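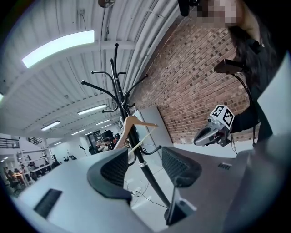
Fig. 1. Coat rack with curved hooks at the top of a tall pole.

Week 4: Borrowed shapes - how furniture learned from trees
Notes by Ita Daly, to go with Tuesday's lecture

Last week we stopped at the bentwood chair, and I promised you trees. So, trees! Makers have been copying branches, vines and stems for a very long time, and once you start looking for it you'll find it on half the streets in town (railings, lamp posts, the legs of sewing tables).

Start with the word "stylized." A stylized branch keeps the part of the branch the maker cares about and drops the rest. In Art Nouveau that was usually the line - the long whipping curve of a stem, with the bark left out. Look at the tops of hall stands in particular. The hooks go outward and up, the way limbs do, and a coat hangs where the curve turns.

Compare this with the rustic style, where the bark stays on. Rustic benches were made from real limbs with the knots showing, and garden makers later cast the same look in iron. I love these. They're lumpy and odd and some of them are terrible to sit on, and we'll spend a good part of the second hour on them.

Terms to know: whiplash curve, rustic work, bentwood, finial, stylized.

Reading: Crescencio Montoya's chapter on hall furniture, pages 79 to 119. The section on finials is slow going but the drawings are wonderful, so take your time with them.

For next time: find one object at home or on your walk here that borrows from a plant. Sketch it (stick figures are fine!) and write a paragraph on what the maker kept and what got left out. Leandro Aguirre will collect them at the door of room 367.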